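About Vardale

Vardale handles office services for companies that would like to spend less of their day on them. We sort and scan mail, keep supply rooms stocked, set up desks for new hires, clear them when people leave, and answer the phones for clients who have no front desk of their own. We started in a rented unit on Kramer Street with one van and a contract for mail sorting. We now look after 400 desks across three sites: Kramer, Fondach and our own building.

A lot of our work is small and repetitive. A desk setup means a phone, a lamp, a tray, a chair at the right height and cables that reach. Each part takes a few minutes and there are a great many parts. That is where we began looking at automation, and it is where most of our effort in that area still goes.

How we use automation

The first thing we automated was the paperwork. Work orders used to come in by phone and get written on cards. They now come in through Gukisen, the scheduling system we built in house, which puts them in order by building and floor and sends each crew its list at 7 a.m. Crews can change the order themselves. They know which elevators are slow and which departments don't want anyone around before their morning meeting, and the system doesn't.

The second thing was the mail room at Fondach. A sorting machine reads the printed labels, and people do everything it can't read, plus the parcels. Two jobs changed a good deal as a result. Both of the people who held them still work here. One runs the machine and the other moved to desk setups at her own request.

The third is handling work, meaning picking things up and putting them where they belong. This is slower going. Office objects come in every shape, many have cords attached, and a motion that people make without thinking has to be shown many times over before a machine can attempt it. Our handling group works with hand-held grippers at ordinary tables with ordinary office equipment.
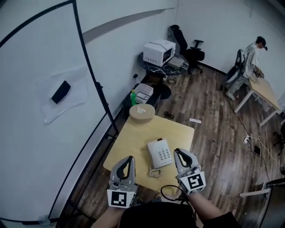 Will automation replace the people who set up desks?

We don't plan to cut any desk crew jobs. We expect machines to take on some of the lifting and placing in time, and the crews to spend more of their hours on fitting, checking and talking with the person who will use the desk.

What changes for our staff

When a task is going to change, the people who do it hear about it at least three months ahead. They get the training during paid hours. Learning a new system counts as work, and it goes on the schedule like any other job.

Nobody's pay goes down when a task is automated. If someone moves to a different role, the old rate stays until the new rate passes it.

Staff also have a say in what gets automated next. Every March we ask each crew for a list of the tasks they would most like to be rid of. Untangling and labeling cables has come first more than once. Greeting new hires at their desks has never been on a list, and we have left it alone.

Some things have not gone well. Our first version of the crew lists left no slack between buildings, and people skipped breaks to keep up. The crews told us, and we put the time back in. We also bought a cart that was supposed to follow a worker down a hallway. It was too wide for the doors at Kramer, and we sold it.

Working with us

We hire for desk crews, mail, phones and the handling group. You don't need a technical background for any of them. Most of the handling group came over from the desk crews. Openings are posted on the Jobs page, along with the pay for each.

Clients who would like to see how we work are welcome to visit the main building. Please call the front desk first so that we can arrange a time.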